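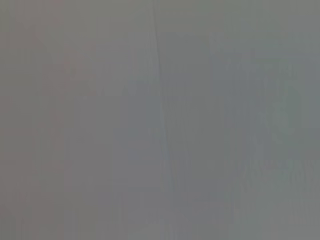

Wrist camera goes gray partway through a demonstration. Keep those episodes or drop them?

Posted by plollstead_mk, May 10, 2018

I'm collecting teleoperated demonstrations for a pick-and-place policy. The arm has one small camera at the wrist and a second one on a fixed stand. The set so far is 200 episodes.

In a lot of the wrist video there are stretches where the view is nothing but blurred gray. The one I attached is typical. There's a weak line running top to bottom, a slightly pinkish cast on the left, a cooler gray on the right and a pale green smudge near the right side. I can't say what any of it is from the frame alone. The fingers can't be made out either.

I wrote a quick script that flags low-contrast frames, and 121 of the episodes have at least one flagged frame. If I drop them all I lose more than half the set, and January's sessions would be almost gone. If I keep them, I'm worried the network learns something silly from gray pictures.

Is there a standard way to handle this? Joint positions and gripper width are logged the whole time and look fine.

Nektarios Theodorakopoulos

Don't drop whole episodes over this. A camera at the wrist gets very close to things, and the policy is going to get the same kind of view when it runs. If you remove every blurred close-up from training, the first one it meets at run time will be new to it.

What I would do, in this order:

Look at where the flagged frames fall in each episode. If they bunch up near the grasp or the release, keep them. If they show up at random, or run from the first frame to the last, check the focus ring and the lens before you record more.

Compare each flagged frame with the fixed camera at the same timestamp. If the stand view shows the arm well clear of everything and the wrist view is still gray, treat that as a camera fault and leave that episode out.

Train once with the flagged episodes and once without, same seed, same number of steps, and test both on the real arm. Training loss won't tell you much for this.

On our Resness set we had 1,089 episodes and cut only the ones with a real fault. Feeding joint positions and gripper width in next to the images helped more than any filtering did, and you already have those logged.

Also, don't trim the gray frames out of the middle of an episode. You end up with a jump in the action sequence and that is worse than a bad picture.

gedley_bench

We just deleted ours. Worked ok. Might be your exposure, try turning auto exposure off.

Michalis Economou

I agree with Nektarios on keeping them, with one addition. Your script measures contrast, so it will flag a frame like the attached one and also a perfectly sharp view of a plain tabletop. Those are different cases. Add an edge measure and go through a sample by eye before you trust the number 121.

I'd store the result as a per-frame label next to the images and leave the raw recordings alone. Then you can change the threshold later without recording anything again. In the Kouris logger we keep 2 fields per frame, one for the sharpness score and one for a note typed by whoever reviewed it. When the reviewer can't tell what is in view, the note says "unknown". Please don't let people guess from the neighboring frames, or the guesses end up being treated as labels.

Turning off auto exposure is worth a try if the brightness jumps between frames. It won't do anything for focus.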